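Perguntas frequentes sobre a Tenunel (e sobre mim, que toco baixo nela)

Recebo quase sempre as mesmas perguntas depois dos concertos e na caixa de mensagens, por isso juntei tudo numa página só. Vou acrescentando à medida que aparecem outras!

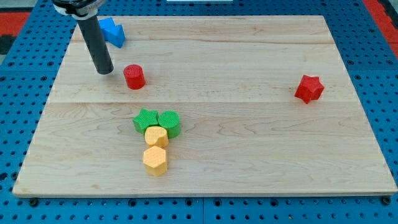 Afinal, que tipo de música fazem?

Eu digo doom metal, o nosso baterista diz que é rock pesado tocado devagar, e as lojas de discos arrumam-nos onde calha. Afinamos em si, gostamos de canções compridas e temos um fraquinho por melodias de voz que a minha mãe consegue cantarolar (e cantarola, na cozinha, o refrão da "Cabello" inteiro). Se gostam de guitarras muito gordas e não têm pressa, devem sentir-se em casa.

De onde vem o nome Tenunel?

De uma palavra mal lida num cartaz já meio rasgado, à porta da sala onde ensaiávamos no início. Nunca conseguimos descobrir o que lá estava escrito. Procurámos se já havia outra banda com o nome, não encontrámos, e ficou. Pronuncia-se com o acento no fim, tenuNEL, mas já nos apresentaram em palco de todas as maneiras e respondemos a todas.

Cantam em português ou em inglês?

Em português, desde a segunda maquete. A primeira era em inglês e ainda anda por aí numas cassetes... quem a tem, que a guarde bem guardada, por favor. Escrever em português deu-me muito mais trabalho do que eu esperava: as sílabas abertas pedem notas longas e as nasais desaparecem debaixo da distorção. Há versos do disco que mudámos só por causa de um "ão".

Quando sai o disco novo?

Em outubro, pela Geka. Chama-se "Winar" e tem sete temas, o mais curto com cinco minutos e o mais comprido com quase 30 (sim, é um tema só, sim, ocupa um lado inteiro do vinil, e não, não o vamos cortar para a rádio).

Vai haver vinil? E cassete?

Vai haver as duas coisas! São 200 exemplares em vinil e 100 cassetes. O CD fica para depois, se houver gente a pedir. Os ficheiros digitais saem no mesmo dia, e quem comprar o vinil ou a cassete recebe um código lá dentro. A pré-venda abre na página da editora e eu aviso aqui assim que souber a data certa. Não reservo exemplares por mensagem, porque da última vez baralhei-me toda com as moradas e houve uma cassete que foi parar a Évora em vez de Viseu.

Onde gravaram?

A bateria e o baixo foram gravados ao vivo, os dois na mesma sala, num estúdio perto de Aveiro. As guitarras fizemo-las na nossa sala de ensaio, de noite, com os amplificadores virados para a parede e uns cobertores por cima. As vozes ficaram para o fim e demoraram mais do que tudo o resto junto. Eu constipei-me, depois constipou-se o guitarrista, que faz as segundas vozes, e às tantas já estávamos a beber chá de gengibre à meia-noite e a discutir se a terceira estrofe fazia falta. Fazia.

Que equipamento usas?

Esta é de longe a pergunta mais frequente, e a resposta costuma desiludir um bocado. Tenho um baixo de quatro cordas comprado em segunda mão, com cordas grossas para aguentar a afinação, e um amplificador a válvulas que pesa como um frigorífico. Entre os dois ponho só 2 pedais: uma distorção e um afinador. Já tive uma pedaleira enorme e passava os concertos a olhar para os pés. Toco com palheta nos temas mais rápidos (há um!) e com os dedos no resto.

Posso ter as tablaturas?

Podem, desde que tenham paciência para a minha letra. Tenho as linhas de baixo dos dois primeiros EP passadas a papel e digitalizadas, é só escreverem a pedir. As guitarras não tenho. Os rapazes nunca escreveram nada e, quando lhes pergunto como é a parte do meio da "Cabello", cada um me mostra uma coisa diferente.

"Cabello" é com dois eles de propósito?

É. Não é gralha, e agradeço a quem continua a mandar-me a correção. O título veio da etiqueta de uma mala que encontrei numa feira, e achei a palavra bonita assim. A letra não tem nada a ver com cabelos.

Quando voltam a tocar ao vivo?

Estamos a marcar datas para depois do lançamento. Queremos muito ir ao Algarve e às ilhas, onde nunca fomos, mas as viagens são caras para quatro pessoas e uma coluna daquele tamanho. Se têm uma sala, uma associação ou um bar com corrente decente, escrevam! Precisamos de um palco onde caiba a bateria, de jantar (duas refeições vegetarianas) e de um sítio para dormir se for longe. O resto conversa-se.

Os concertos são muito altos?

São. Levem tampões. Costumamos ter alguns na banca das t-shirts, de graça, é só pedir. Eu uso sempre e não tenho vergonha nenhuma. Comecei tarde demais e há uns agudos que já não oiço como devia.

Os menores podem entrar?

Depende da sala, por isso confirmem com quem organiza. Por nós, venham todos. No último concerto da tarde que demos havia uma miúda com uns auscultadores cor-de-rosa na primeira fila, e foi ela quem mais abanou a cabeça.

Vendem t-shirts pela internet?

De vez em quando. Mandamos fazer poucas de cada vez e os tamanhos maiores vão-se logo. Quando sobra alguma coisa dos concertos, ponho nas novidades, com o preço e os tamanhos. O modelo antigo, o da coruja, não volta (perdemos o desenho original quando o computador avariou, e ainda me custa falar disso).

Podes ouvir a minha banda e dizer o que achas?

Posso, e gosto! Só peço que mandem uma ligação para um tema, em vez de um ficheiro pesado com a discografia toda. Demoro a responder, às vezes semanas, mas oiço tudo até ao fim. Não sou a pessoa certa para vos arranjar editora, embora possa dizer-vos com quem falei e como foi.

Aceitam gente nova na banda?

Neste momento estamos completos. Se algum dia precisarmos de alguém para substituir um de nós numa data, aviso aqui na página. Teclistas, não desanimem: o tema comprido tem um órgão no final e ainda não sabemos como o vamos tocar ao vivo.

Como te contacto?

Pelo formulário no fundo da página. Se for sobre concertos, ponham a cidade no assunto, que assim encontro a mensagem mais depressa.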